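**第 9 讲 示教:手把手教,还是隔着屏幕教**

先说一句,上次有同学问我为什么不从算法讲起。因为算法那边再漂亮,喂进去的演示一塌糊涂也没用。我自己第一年就吃过这个亏,录了一大堆,最后能用的没剩多少,心疼得要命。所以这一讲我们老老实实讲“怎么教”。

教法大体有两路:

- **拖动示教**:直接抓着手臂走一遍。手感好,上手快,可你的手和身子老挡在镜头前面。
- **遥操作**:人在一边动,机器人在另一边跟着动。画面干净,代价是你摸不到东西,力度全靠眼睛猜。

我们课上用的 Tritholm 仿真台走第二路。练习之前,先看看腕部视角里手指张开是什么样子,后面判断“抓没抓住”全靠它。
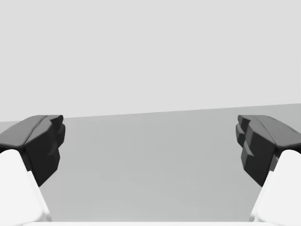
*图 9-1 腕部视角,夹爪张开,两指之间没有物体*

大家注意指垫内侧那些台阶状的缺口。写标注的时候经常有人把“张开”和“刚松手”混为一谈,这两个状态单看一帧是分不出来的,得往前翻!Eilidh MacAulay 给我们改过一版标注规范(讲义附录 B),里面专门规定了开合状态要连着前后帧一起判,请照那个来。

接着说双手任务。新手遥操作有个通病:一只手干活,另一只手就忘了,在半空里飘着,或者不知不觉蹭到桌子中间去。闲着的手也是数据,模型照样会学。我的习惯是开录前先给它找个固定位置,远离要用的东西,整段都别动。

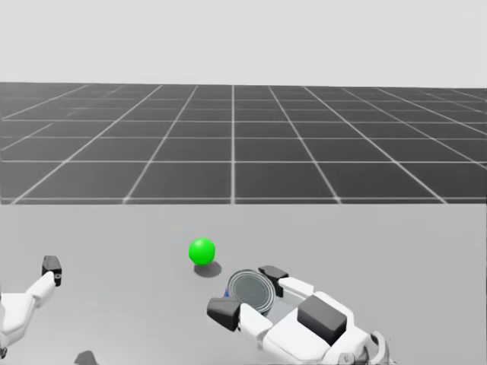
再就是节奏。很多人以为慢就是稳,其实太慢的演示里全是停顿和犹豫,模型学出来也跟着发呆(真的,我见过它在罐子旁边杵着不走)。我建议一段控制在 20 秒以内,中途想歪了就整段重来,别硬救。硬救的那几下小动作,回放时看着机灵,训练时就是噪声。

还有一点,接近物体时别只盯着一个视角。腕部视角看得清指尖,看不清手和桌面上其他东西的距离;头部视角正好反过来。两边来回瞄,刚开始会晕,练几次就好了。
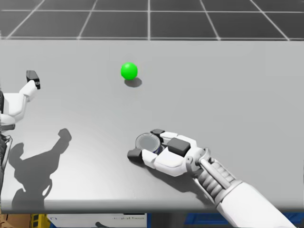

*图 9-3 右手掌心朝下扶住罐子,绿球在桌面上方远处,左手靠在左侧*

看这类画面时,影子是很好用的线索。手离桌面有多高,单凭手本身很难估,和影子对照着看就容易多了。Mechthild Danzer 那篇 Pranau 的技术笔记里有一节专讲这个,篇幅不长,推荐翻一翻。

**练习(两人一组)**

1. 每人录 45 段抓罐子,球不许碰。操作的人别说话,旁边那位负责记废段。
2. 互换数据,按附录 B 标开合状态,标不一致的地方圈出来。
3. 各挑一段自己最满意的和最丢脸的,写几句为什么。丢脸的那段写详细点,我更爱看!

7 月 1 日之前交到课程文件夹,文件名写学号。往届数据一共 2,464 段,也在同一个文件夹里,可以参考,但请别混进自己的那份。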